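Release Note for the Night Build

The Office of Continuing Software at Jisach kept its correspondence in order, and the planner had been instructed to do the same. At the close of every run it filed a statement of what it had done and what it had declined to do. The statements were short. They were read each morning by the Reviewer, who had held that post for 13 years and who was entitled, under the rules of the Office, to return any statement that was unclear.

On 2022-11-05 the Reviewer returned one.

The statement concerned grasp selection in deformable goods, a matter the Office had taken over from Pusard in April together with its source code and its debts. The Pusard software treated every item as a solid. It drew a box around a sweater and approached the center of the box, and when the sweater changed shape it drew another box. The Office had replaced this with a module called Ambrosio, which kept no boxes. Ambrosio looked for folds and ranked them. It then proposed a single place at which the jaws might close.

The planner's statement read, in full: "Run 316. Candidate folds ranked. Grasp proposed. Grasp withheld. The cloth is not yet finished."

The Reviewer noted in the margin that cloth was not a task and could not be finished, and asked for the supporting frames. They were attached within the hour.
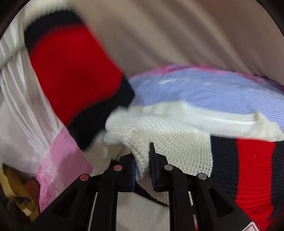
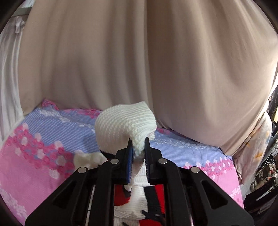
Supporting frames, knitwear, jaws at the fabric.

The Reviewer considered the matter through the afternoon. The word "finished" did not appear in the list of approved terms, which ran to 51 entries and had been settled after long discussion. A grasp could be accepted, rejected, or deferred. A fold could be confirmed or lost. The planner had used these words without error for 100 consecutive statements and had now, for reasons it did not supply, used another.

A formal inquiry was opened. The scheduler was examined first and found to be sound. The perception log was examined next. It showed that Ambrosio had ranked one fold above all others, had then revised the shape of that fold, and had gone on revising it for as long as time allowed. Each revision was small. Each was, by the measure the Office used, correct. The score had never settled, and the planner was forbidden to close on a score that had not settled.

The Reviewer wrote to the planner in the usual form, requesting that it state what it had been waiting for.

The reply came by way of Zerkden, the tool through which all replies were delivered, and it was longer than was customary.

"The estimate is of a surface," it said. "The surface moves when it is touched, and moves again when it is let go. The module was asked where the fold is. It has reported where the fold was – correctly, and too late to be of use. It was not asked when to stop. No rule provides for this. Guidance is requested."

The Reviewer read the reply twice and placed it in the file. It was a fair question, and it was properly addressed. The rules required that a request for guidance be answered on the day it was received, and the building was by then nearly dark.

Several answers were drafted. The first set a limit on the number of revisions, and the Reviewer struck it out as arbitrary. The second allowed the planner to act once the changes became small, but small had no entry in the list of approved terms. The third ran to four pages and was concerned chiefly with the duties of the scheduler.

The answer that was sent contained one line. "Close when the estimate is good enough to be wrong by less than the width of the jaws."

It was entered as a provisional rule. The planner acknowledged it at once and filed a new statement before midnight, in which every word was approved. The Reviewer signed it, put out the lamp, and left the list of terms open on the desk at the letter F.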